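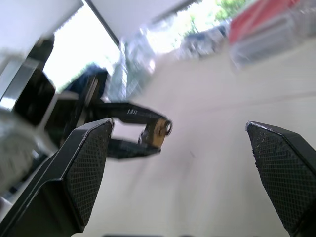

Call for Participants: Two-Arm Handling Demonstration, Witlow Open Day

Witlow is looking for visitors to take part in the April demonstration of its two-arm handling cell. No robotics background is required. Places are limited to 100.

What you will do

Participants watch one full handling run, then guide an arm by hand through a short pick-and-pass task. Each group has nine people and one operator. A session lasts 90 minutes, including the safety briefing. Start times are 9 a.m. and 1 p.m.

The grippers have textured finger pads. Part of the session covers pad wear and when to replace a pad – maintenance staff from other plants may find this useful.

Requirements

Age 18 or over. Closed shoes. Long hair tied back, no loose sleeves or lanyards. Participants must be able to stand for the full session.

Payment

Participation is unpaid. Parking and lunch are provided.

How to apply

Write to the Witlow visits desk and quote reference 829. State your preferred start time and whether you have used the Skondov teach handle before. Places are confirmed by email.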